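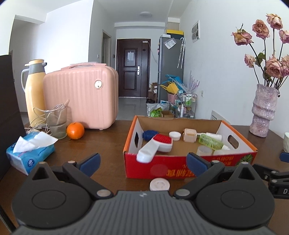 Hand-held gripper over the tabletop at the Skenenton site, with the open box and its contents behind.

Visit report: Skenenton data collection site, January 17, 2023

The visit was arranged by Ikideo to review its operator rules for hand-held gripper work. Ilse Lambrechts led the tour and answered questions on the rule sheet, now in its second edition. The first edition dates from July and was written for a bench with fixed parts. Household tables needed different wording.

The sheet covers the table, the tool and the record.

Table. Items stay as the household keeps them. Operators may not tidy, sort or swap goods before a session. The table on the day held a shallow cardboard box of small bottles and containers, a tissue pack, a drinking glass, an orange fruit, a pink hard-shell case, a yellow thermos jug and a vase of dried roses. Under the rules, glass and anything top-heavy is classed as "keep clear" unless the task names it. The drinking glass falls in that class, and so does the vase. Loose cable is treated separately. Cables looped over another object, as on the glass here, must be lifted off by hand before that object is gripped. I asked whether this conflicts with the no-tidying rule. It does, and the sheet lists it as the only exception.

Tool. Fingertip pads are inspected at the start of each session and replaced after 500 grasps or at the first visible tear. Pivot pins are checked for play every 52 sessions. The Stolstead site uses the same pad limit but checks pins monthly. Lambrechts prefers a session count, as use varies a lot between months. When two grippers share a table, one stays at rest while the other crosses the middle line. The middle line is not marked on the table, and I would want it marked.

Record. A session closes at 300 seconds whether or not the task is complete. Failed grasps are kept and labeled. Dropped items are logged with the surface they landed on. Printed text on packaging is noted in the log, including its orientation, because an upside-down label has caused wrong entries before.

The Dekker checklist, which Ikideo used earlier, ran to 202 entries. Operators skipped parts of it. The present sheet fits on two pages.

Points to follow up:

Wording for open containers. The sheet does not say whether a tool handle hanging over a box rim, such as the brush here, counts as inside or outside the box.

Caps and lids lying apart from their containers. No rule at present.

Pad wear limit. I have asked for the test data behind the figure and will add it to this report on receipt.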